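Chapter 4
Open Containers in Small-Parts Storage

In this chapter
4.1 Terms and classes
4.2 Usable volume
4.3 Wall form and drainage
4.4 Stacking and nesting
4.5 Labels and returns
Review problems

Before you begin: You should be able to read a storage plan (Chapter 2) and work out a turnover rate (Chapter 3).

Storage costs are usually figured per shelf, but goods are seldom placed directly on a shelf. They sit in a container, and the container sets how many items fit, how fast they can be picked, and how often the shelf must be cleaned. A poor choice of container can waste more floor space than a poor choice of rack. The stockroom at the Belkadi repair depot, used as the main case in this part of the book, held 922 item types when its storage plan was redrawn. Of these, 137 were kept in containers with less than half of their volume in use. No racks were replaced under the new plan. The savings came from changes in container size and wall height.

4.1 Terms and classes

An open container has a base, a full or partial rim, and no fixed lid. This book divides open containers into three classes.

A tray has a base that is wide compared with the height of its rim. Items lie in one layer and can be checked from above. Trays suit flat work, sorting, and short holding times.

A bin has solid walls high enough to hold items in more than one layer. Bins keep out side drafts and hold fine parts, but they also hold dust and spilled liquid.

A basket has walls with openings. It weighs less than a bin of the same size, lets air pass, and shows part of its contents from the side. Items smaller than the openings need a liner.

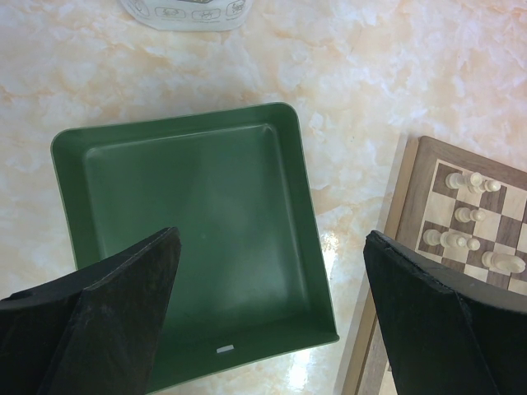
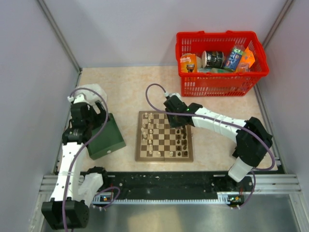
Figure 4.1 Two open containers on tabletops: green tray (first), red plastic basket with slotted sides (second).

The classes overlap at the edges. The Trumis catalog lists a "deep tray" that would be called a bin under the rule given here. When a supplier's term and the wall height do not agree, use the wall height.

4.2 Usable volume

The nominal volume of a container is its inside length times its inside width times its inside height. Usable volume is always smaller. Three allowances are taken off:

Rim allowance. Items must stay below the rim if containers are stacked. Take off 10 percent of inside height unless the maker states another value.
Taper allowance. Walls that slope inward toward the base reduce the floor area. Measure length and width at half height.
Hand allowance. Leave enough room for the picker to close a hand around one item. This allowance depends on the item and is left out for single-layer trays.

Mixed contents need more care. Rigid boxes leave gaps at the corners, while soft packages bend and settle, so the fill level at packing is not a safe guide to the fill level after transport - it should be measured again on arrival.

Worked example 4.1. The Drusia warehouse uses a straight-walled bin 40 cm long, 30 cm wide, and 20 cm high, all inside measures. Nominal volume is 24,000 cubic centimeters. With the rim allowance, working height is 18 cm and usable volume is 21,600 cubic centimeters. The walls do not slope, so no taper allowance is taken. Hand allowance is treated in Problem 4.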